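Home Heaters Fans Dehumidifiers Parts Contact

Andby 80 Basement Dehumidifier

Print this page | E-mail this page

We've stocked the Andby 80 in the Letdale shop for a while now, and it's the one I took home for my own basement, so this page is going to run a little long! The 80 is the pints per day it's rated to pull out of the air. You'll only get near that in a warm, really soggy room. Mine did it for maybe two days after the spring rain and then settled down to a bucket every evening or so.

The box says it's good for spaces up to 1000 square feet. My basement is 932, with a block wall on the uphill side that sweats all summer, and the Andby keeps it at 50 percent humidity with the dial just past the middle. If your place is bigger than that, or it's chopped up into little rooms with the doors shut, call me before you order and we'll talk about where to put it (or whether you'd do better with two of the smaller Cronin units).

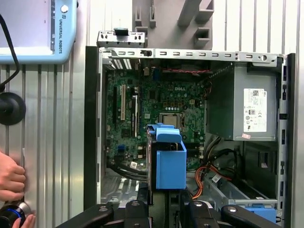 The bucket slides out the front, thank goodness. My last machine had it in the back, and I walked a full bucket around a water heater every night for years. You can also skip the bucket and run a garden hose off the drain port. The port takes a regular threaded hose, but the hose has to slope down the whole way to your floor drain, so don't loop it over anything. If your drain is higher than the port you'll need the add-on pump, sold separately. I don't keep many of those, so ask.

Noise: it's a compressor machine and it hums. On low I can watch TV in the same room. On high I turn the TV up. It also gives a clunk when the compressor shuts off, and three customers have called me about the clunk, and it's fine, it's just what it does.

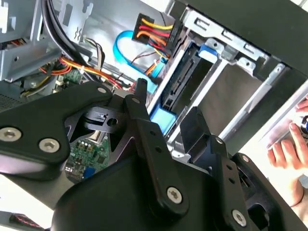 Open desktop computer case with a black gripper reaching in.

It does warm the room up some. People are surprised by that every year! A dehumidifier dries the air and puts the heat right back, so if you're hoping to cool a hot bedroom, look at our fans page or get a window unit.

The filter pops out of the back grille. Rinse it in the sink and let it dry all the way before it goes back. The hour counter on mine read 1096 when I looked in December, and I'd cleaned the filter maybe six times by then, which is fewer than I should have. If you see frost on the coils, turn it off, let it melt, and check that filter first. Below 60 degrees or so I just unplug it for the season.

Give it a foot of room on every side and plug it straight into the wall. No extension cords, please. Let it stand upright overnight before you start it if it rode home on its side. 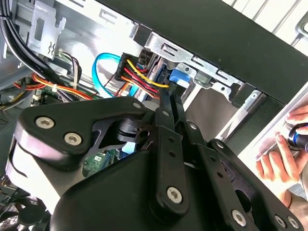 Cables and metal brackets inside the case.

In the box: the unit, bucket, filter, four casters (they push in by hand, lean on them) and the booklet. Hose not included. We deliver free inside Letdale and out as far as Warnness.

Comments

Nuala Costello
Does it remember the setting after the power blinks? My old one didn't and I came home to a swamp.

Jayanthi Pinto
Nuala, mine does. It takes a few minutes to kick back on, though, so give it time.

Amirhossein Safavi
Good machine. The bucket light is much too bright, I put tape over it.

Philomena Gilmartin
How long a hose can I run? My drain is clear across the laundry room.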